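Bench notebook, Botthorpe workshop
November 2019

Spent most of the morning on the bench top, which I have been putting off since August. The speckled surface is lovely to work on but it does hold crumbs, and you only find out how many when you get your face down near it with a soft brush. I went over it twice, then once more with a damp cloth wrung out hard. No soap this time – the last lot left a grey bloom that took ages to lift.
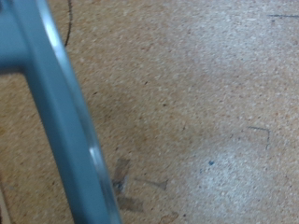
Philippa Humphreys
Bench technician, Tolter Room

I like the colour of it when it's clean, all those tan and cream grains with the little dark flecks through them. It favours a warmer orange-tan in places and goes paler in others, and I've given up trying to even that out. If anyone at Virko has a spare offcut, even 5 cm wide, I'd be grateful for something to test a sealer on before I go near the real thing.

After lunch I turned to the toaster oven. I'm fond of having it up on the wooden riser, as it means a brush can get in under the front and the door handle sits at a kinder height for my back. The rack is in, and I'd like it left in, please, so it doesn't wander off to the sink again. Still to do: the glass, both dials, and a proper look at the rubber feet.

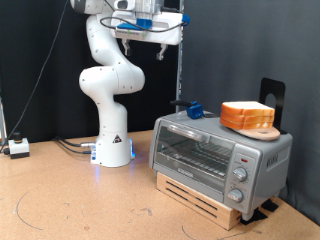 Toaster oven on its riser, door shut, rack inside.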